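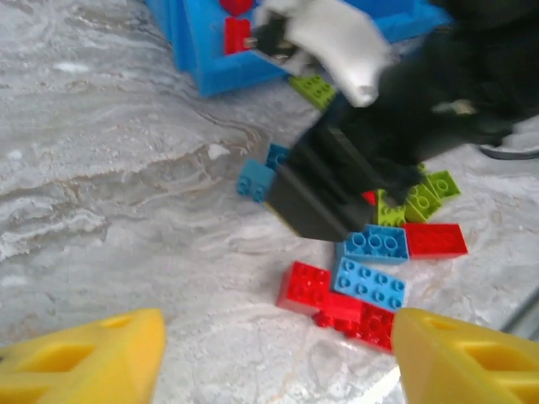
How to sort and clean a big lot of used building bricks

Buying bricks by the pound is the cheapest way to get a lot of them, but they nearly always arrive mixed and dusty. This is the method I used on the last box I bought, which the seller in Durthorpe had listed as 3,357 pieces. It works just as well on a shoebox full.

What you need

A large sheet or tablecloth
A dishpan or a clean sink
Mild dish soap
An old soft toothbrush
2 mesh laundry bags with zippers
Towels and a fan
Trays or shallow boxes with dividers
Zip bags and a marker

Step 1: Pull out what doesn't belong

Spread the sheet on the floor and tip the box out in batches. Take out coins, hair ties, beads, broken parts and anything from another toy. Put wheels, figures, stickered pieces and anything with a motor or battery in a separate box. Those don't go in the water.

Step 2: Wash

Fill the dishpan with lukewarm water, no hotter than 100 degrees Fahrenheit. Very hot water can warp the parts. Add a squirt of soap, fill a mesh bag halfway, zip it and let it soak for an hour. Swish the bag, drain it and rinse until the water runs clear. Use the toothbrush on pieces that still look gray between the studs.

Don't use the dishwasher. Wipe stickered and electric parts with a damp cloth.

Step 3: Dry

Spread the bricks one layer deep on towels, studs down, with a fan running across them. Turn them after a few hours. Leave them overnight - longer in humid weather. My October batch took two nights in the basement.

Step 4: Do a first sort by color

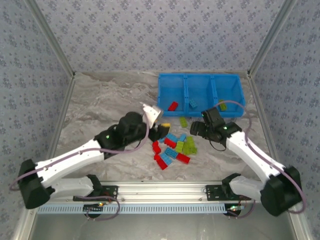
Loose bricks in front of a three-compartment bin.

Sorting by color first is quick, and it's a job kids can help with. Work from a small pile and pick out one color at a time until it's gone, then start on the next. A table is easier on the back than the floor.

Keep similar shades apart if you plan to sell. Old gray and new gray look the same under a warm bulb, so check them by a window.

Step 5: Do a second sort by shape

Color alone is fine for a small collection. Once you have more than a few hundred pieces, finding one small red plate in a bin of red gets slow. Split each color into bricks, plates, slopes and everything else. I stop there. 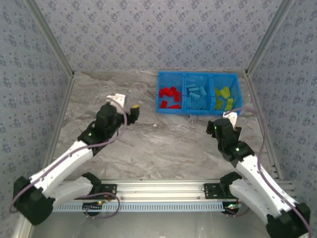
Bag the rare shapes together whatever their color, and write what they are on the bag. I ended up with 377 odd parts this way, and they fit in one drawer.

Step 6: Store

I use Tetow drawers for small parts and Gulex lidded boxes for bricks. Any brand will do if the lids close tight. Label the front and not the lid, so you can still read it when the boxes are stacked. Leave some space at the top of each box, and keep them out of direct sun, which yellows white and light gray parts.

Last updated 3 January 2024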